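Search
Type and press enter
Basket (0)

About Us

By Hussam Moussa
Updated November

Kallard is a school of upholstery and a small repair workshop. We teach people to repair chairs, stools, benches and sofas, and we also do this work for customers who prefer to give it to us. The two parts of the house use the same tools and the same long tables, and very often the same people.

I am asked many times where the name comes from. Kallard was the name of the shop which was in this building before us. They sold curtain cloth and buttons. When Georges Tarawneh and I took the lease, the letters were still over the door, in good paint, and to make new letters was expensive. So we kept them. Some older people of the street still come in to ask for curtain hooks, and we keep a box of them in the drawer near the door.

How we started

I learned upholstery from my uncle, in a town called Berova, where he had a workshop behind his house. He made the seats for two cafés and for the waiting room of the dentist, and every few years he made them all again. I was permitted first to sweep, then to pull out old tacks, and after a long time to cut cloth. He did not explain much. If I did a corner badly he took it off and gave me the same corner again.

When I came to this country I worked for 11 years in a factory called Jilteck, which made sofas for furniture shops. It was a decent place and I have nothing bad to say about it. I had one task, the fitting of arm panels, and I did it all day with a staple gun. I became very quick. But I saw that I was forgetting the other things, for example how to tie springs, how to stitch an edge by hand, how to feel with the palm whether the filling is even. Georges was working in the cutting room at the same factory. His father was a tailor and he had the same worry as me, only about different things.

We began with evening lessons in a hall, with one folding table and four pupils. The first evening we taught a drop-in seat, the simple kind that lifts out of a dining chair, and we still begin with it today. Three of the four pupils finished. The fourth was Gemma Mapplebeck, who had brought an armchair which was far too big for a beginner. She came back every week until it was done, and then she came back without the armchair, and now she runs our beginners' course.

What we teach

The beginners' course is one evening in the week, for one term. You bring a chair or a stool which has a removable seat. If you do not have one, we can sell you one from our store for a small price. You will learn to strip the old cover, to check and tighten the webbing, to choose a filling, and to put on a new cover with clean corners. We ask everybody to do the corners twice, as my uncle did with me, but we are more polite about it.

After this there is the second course, for seats with springs. It is longer and harder on the hands. We teach the traditional method with twine and hair and also the modern method with foam, and we do not think that one of them is more noble than the other. A modern sofa was made for foam. If you fill it with horsehair you will spend a lot of money and it will look strange. An old chair with a sprung seat is a different case, and there we will try to persuade you to do it in the old way, at least once.

Eirlys Foulkes teaches the Sunday class in cutting and sewing. Many people are afraid of the sewing machine, more than of the hammer. Eirlys was a sailmaker before, and she is used to heavy cloth and long seams. In her class you make a box cushion with piping and a zip. The zip is the part where there is silence in the room.

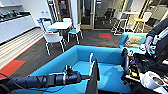 We keep the classes small, so that the teacher can come to each table several times in an evening. This means there is usually a waiting list. Please put your name on it even if it looks long, as people change their plans and places become free in the last week.

What we repair

The workshop takes orders from homes, cafés, clinics and schools. We re-cover, we replace foam, we mend broken frames when the wood is still sound, and we make loose cushions to measure. We work also on benches and seats for public rooms, where the cloth must be strong and easy to wipe.

Before you bring something, please send us two or three photographs by email, one from the front, one from the back and if possible one from underneath. The underneath tells us a lot. We will answer with a price, or with a question, or sometimes with the advice to leave it as it is. It happens that a chair needs only four screws tightened, and for this we do not charge, if you carry it in yourself.

We do not work on leather car seats, on mattresses, or on anything which has living moths in it. If you are not sure about the moths, please leave the piece outside the door and ring the bell.

The time for a repair depends on the cloth. If you choose from the rolls we have on the shelves, we can usually begin when there is a free table. If you choose from the sample books, we must wait for the supplier. Our main supplier is Ghanem, a family firm of weavers and merchants, and we have bought from them since the second year. They have a patient telephone manner and they send the correct colour, which I did not know was rare until I had tried some others.

About colour I will say one thing more. People come often with the intention to choose grey. There is nothing wrong with grey. But please look at the samples next to a window, and take them home for some days, and put them on the floor beside the curtains. After this many customers come back with a green, or a strong blue, or a rust, and are happy with it. Najwa Jaber, who looks after our orders and our accounts, lends the sample books for one week. She writes your name on a card and she will telephone if the book does not come back.

The store and the scrap room

Behind the workshop there is a room where we keep frames which people have given to us. Some are good and wait for a new owner. Some are used for practice in the second course. We accept wooden frames without worm, and we always ask the giver if we may take them apart.

We also keep offcuts of cloth and foam, sorted in sacks by weight. Local schools may take them without payment. Last year a primary school used our offcuts for a stage curtain with more than 500 small pieces, sewn by the pupils and their grandparents, and Eirlys went to help with the top hem, which was too thick for their machines. Makers of dog beds are also welcome, but please come in the morning when the sacks are open.

How we try to work

We give a written price before we start and we keep to it. If we find something bad under the cover, such as a cracked rail, we stop and telephone you, and you decide. We return the old cover if you want it. We return also the things which we find inside, and these are mostly coins, hairpins and pencils, and one time a letter, which we did not read.

We repair our own work without charge if a seam opens or a button comes off in normal use. A cat is not normal use. We have discussed this question at length with several owners of cats and our position remains the same, though we are glad to recommend a cloth with a tight weave, which cats find less interesting.

For pupils we have a simple rule, that no tool is left on the floor. A tack hammer can be replaced, and a foot is more difficult. Tea is made in the middle of every class, and the tables are covered before cups come near them. There is a step at the front entrance; the side entrance is level, and if you ring from there somebody will open for you.

Visiting us

The workshop is open on weekdays. In the evenings there are classes, and you may look in through the door, but the teacher is not able to speak with you about repairs then. If you want to see a class before you pay for a course, write to Gemma and she will give you an evening. You can sit on the bench at the back and you do not have to hold a hammer.

Delivery vans should use the yard. The gate is heavy and opens to the inside, so please do not park directly behind it. For a large sofa we need to know the width before it travels. Our inside door is narrower than the outside one, and Georges will measure everything again in any case.

Newsletter
Enter your email address to hear about new courses and free places. You can unsubscribe at any time.

This website uses cookies. Accept | Settings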